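About Steseo

Steseo is a language school for adults. We teach Icelandic, Danish and Swedish to people who are moving north for work, or who have already moved and want to get past shop-counter phrases.

The school was set up by Þröstur Laxdal, who had taught evening classes for years before that and wanted smaller groups. He still takes the Icelandic beginners on Monday evenings and writes most of the course material. Our two main course books are called Brurkalero, for the first level, and Baleo, for the second. Both are printed in-house and included in the fee.

We moved to our present rooms on the first floor of the Norðdahl building in August 2018. The bus stops outside and there is a bike rack in the yard. The library has 3,000 books, mostly novels and children's books, and students can borrow up to three at a time. 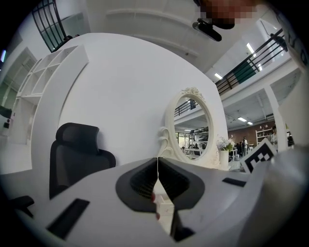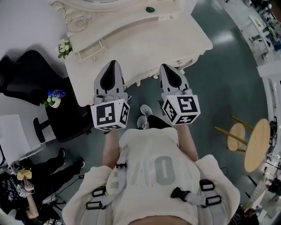 Do I need to know any grammar before I start?

The beginners' course assumes none. Cases and verb endings are brought in from week four, and by then you will have met most of them in the dialogues.

Courses last twelve weeks, with one evening a week and written homework in between. The fee for a full course is £220. You can pay in two parts, the first when you book and the second before week six. If you miss a class, the notes are sent by email and you can sit in on the same lesson with another group if there is a free chair.

We don't enter students for state exams. At the end of each course you get a short written report from your teacher, and many employers have accepted this as proof of study. Ask yours first.

There are no classes in July. The office stays open that month on weekday mornings for bookings and library returns.

New students have a fifteen-minute talk with a teacher before joining a group, in person or by phone. It is free and you don't have to prepare for it. Bookings for the autumn groups are taken at the front desk or through the form on the Contact page.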